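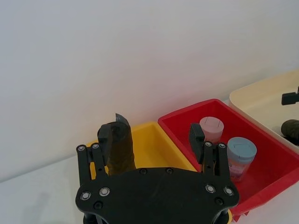 Yellow bin and red bin, side by side

skellik19
Finally started sorting the hobby corner by bin color and I love it!! Yellow is for things I'm keeping, red is for things that have to find another home. The dark green roll-looking thing standing up in the yellow one made the cut on day one. Next up, the shelf — 11 more bins if I can find matching ones.

usmont_attic
Love the colors! I did my whole craft closet this way in January and still get a little thrill opening the door. Do yours have lids?

skellik19
No lids, I'd never put anything back if I had to open something first.

hrnciar7
Gotta disagree on color. Two bins is fine, but by the time you hit 11 you'll be standing there wondering what orange meant. Big labels on the front, all bins the same.

usmont_attic
Labels peel though. Mine were on the floor in a week.

hrnciar7
Paint marker!

surnov
Why pick? Color for the group, marker for what's inside. Also I'd lay tall stuff flat, mine always tips over when I pull the bin out.

skellik19
Ooh, both. Trying that tonight. The tall stuff stays standing though, I like grabbing it from the top.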